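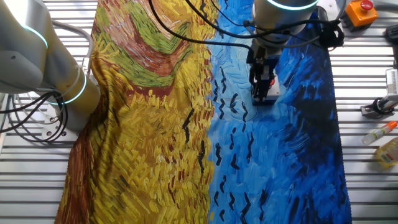
Terero is a two-arm cell for spreading, squaring and folding flat textiles, and it is sold to firms that print or finish cloth in short runs. Its maker, Lindato, has supplied conveyor guarding for most of its existence and came to robots late. The cell reflects that history: the frame and bed are better thought out than the software that runs on them. Printed cloth is the hardest of the materials it is meant to handle. A panel carrying a Van Gogh–style design, yellow and ochre brushwork on one side and swirling blue on the other, gives a vision system strong colour edges all over its surface, and almost none of them coincide with the edge of the fabric. Soft folds along one side add shadows of their own. The slatted aluminium bed, pale and regular, is there to be told apart from whatever lies on it, and with a busy print it has to do a good deal of work.

We spent a fortnight with a Terero at Ní Bhriain, a finishing house in Sturville that prints and hems wall hangings, scarves and furnishing panels for museum shops and interior designers. The company has taken the cell on a rental contract with an option to buy. Caoimhe Heffernan, who manages production, agreed to let us see the job records as well as the machine, on the condition that we did not name her customers.

## What is in the box

The standard cell has two white collaborative arms facing a common bed, a parallel gripper on each, an overhead camera, a controller cabinet and an emergency stop. The arms are bought in. Lindato makes the bed, the mounting rails and the gripper fingers, and writes the sequencing layer that turns "fold in half, then in half again" into motion.

Illuminated rings at the joints show the state of each arm. Cyan means powered and under program control in Lindato's scheme, and the colour can be changed in the settings, which colour-blind operators may want to do. The rings are easy to read from across a workshop. They say nothing about which program is loaded, and on one occasion we started a napkin fold on a scarf.

Cabling is external. It runs in bundles along the outside of the arms, held with ties, with slack left in loops so that the wrist can turn. We would have preferred a dress pack or a sleeve. Loose loops near cloth are a snag risk, and a tie that slips moves the loop to a place the collision model knows nothing of. Lindato told us that a sleeved version was planned for July. Buyers who cannot wait should allow time to re-route the bundles after installation and should check them at every service.

## The bed

The slats run across the bed in parallel and leave narrow grooves. Their purpose is mechanical. A parallel gripper cannot pick up the edge of a cloth lying on a flat plate without either pinching a ridge in it or scraping a finger underneath. With grooves, the lower finger can drop slightly beneath the level of the fabric and come up under the hem.

It works well on medium-weight cotton and on the heavier furnishing panels. It works less well when the hem lies parallel to a slat and rests on the high part. The software handles this by nudging the edge across by a few millimetres and trying again. A diagonal lay is easier for the grippers, as the hem crosses several grooves and the planner can choose among them, but it costs time later when the panel has to be squared.

Fine silk is a failure on the standard bed. It sags into the grooves, picks up their pattern and then resists being drawn flat. Lindato offers a perforated plate with a weak vacuum for such material. It was not fitted at Sturville and we have not tested it.

## Finding the edge

Aksel Hjaltested leads the vision work at Lindato. He explained that the first release looked for the outline of the cloth by contrast alone, and that plain linen was therefore the easiest case and anything with a border the worst. A printed border was taken for the hem and the fingers closed on the middle of the panel.

The current release compares the bed with a stored view of the empty slats. Where the slats cannot be seen, there is cloth. The method is crude and a sensible one for a fixed bed, and it is indifferent to what is printed on the fabric. It has two weaknesses. Pale cloth under strong side light can resemble bare aluminium. Tools, bottles and clamps left on the bed are treated as fabric until someone moves them, and the operator sees only the message "outline not closed".

Lighting deserves more attention than the manual gives it. The bed is reflective, and sun from a window at one end was enough to wash out the grooves there in the afternoon. Ní Bhriain fitted a blind. Re-teaching the empty bed took a few minutes, after which the outline was found as reliably as before.

## Results

The records we were given cover 624 panels, all cotton or cotton-linen, in sizes up to that of a small tablecloth. Of these, 69 needed a person to step in. The causes were written down by the operators in their own words, and we have grouped them ourselves, so the division should be read with caution. The largest group was missed grasps at a corner. Next came panels that were folded correctly but out of square by more than the company's limit of 2 cm. A smaller group consisted of stops for which no fault could be found.

Missed corners are a matter of grip. The standard fingers are stiff and smooth, and they close to a fixed force. On a double-turned hem they hold. On a single raw edge they let go when the arms pull apart to tension the cloth. Knut Thiele, a consultant in textile handling who looked over the results for us, considered the force setting too low for the heavier panels and suspected that it had been chosen to protect delicate ones. The setting is global in the version we used. It ought to belong to the material profile, alongside speed and tension, where an operator would expect to find it.

Squareness is a matter of patience. Given a second tensioning pass, the cell brings nearly every panel within the limit. The pass is off by default, and switching it on lengthens the cycle noticeably. Ní Bhriain leaves it on for hangings, where the design must sit centrally in the fold, and off for everything else.

The unexplained stops are the most annoying. The controller logs a protective stop and the joint that raised it, and nothing further. We believe that cable drag was responsible for at least part of them, as they became rarer after the loops on the left arm had been re-tied. We cannot prove it from the log.

## Working beside it

Aidan Duggan runs the cell on most shifts. He came from the hemming line and had not worked with a robot before. His training lasted two days, and he judged the first of them to have been wasted on menus that he has not opened since. Laying a panel down, choosing the profile and starting the cycle are simple. Recovering from a half-finished fold is not. The software will either abandon the job and open both grippers or resume from the last completed step. There is no means of saying that the fold has been finished by hand and the cell should carry on from there.

Teaching a new fold is done by moving corner markers on a drawing of the panel. The method is quick and the preview is accurate, provided that the material profile is right. Profiles can be copied between cells, but they cannot be edited away from the machine.

The emergency stop is a red mushroom button on an orange box, at the corner of the bed. It is within easy reach of someone standing on that side and a stretch from the other. Any site with operators on both sides should order a second one. It is an extra, and in our view it should be included.

Noise is low. The arms slow down when the area scanner reports a person nearby, and in a narrow workshop they may spend much of the day slowed. Myrto Kouris, who installs for Lindato, advised marking a walkway on the floor before the cell arrives and adjusting the scanner zones to it. Ní Bhriain did so afterwards and gained a useful amount of time per panel.

## Cost

Rental is some £2,000 a month, which covers service visits, software updates and one set of fingers. The purchase price depends on bed size and is quoted on application. Replacement fingers are reasonably priced and can be changed with a hex key. Calibration after a change is automatic and uses a small block held between the fingertips and shown to the overhead camera.

Heffernan's own calculation is that the cell pays for itself on repeat orders of a single panel and loses money on mixed batches, where each change of size means a change of program. She intends to keep it through the next contract period and to decide on purchase when the sleeved cabling is available.

## Assessment

For cotton and linen of moderate weight, with turned hems and a steady supply of like pieces, Terero does what Lindato claims for it. The bed is the best part of the design and the slat-based outline detection copes with prints that defeated the earlier release. Firms handling silk, raw edges or very pale cloth should ask for a trial with their own material, in their own light, before signing.

We would like to see grip force moved into the profile, a proper recovery menu and a log that gives the load at the moment of a protective stop. Lindato has accepted the first of these for the next release. It has made no commitment on the other two.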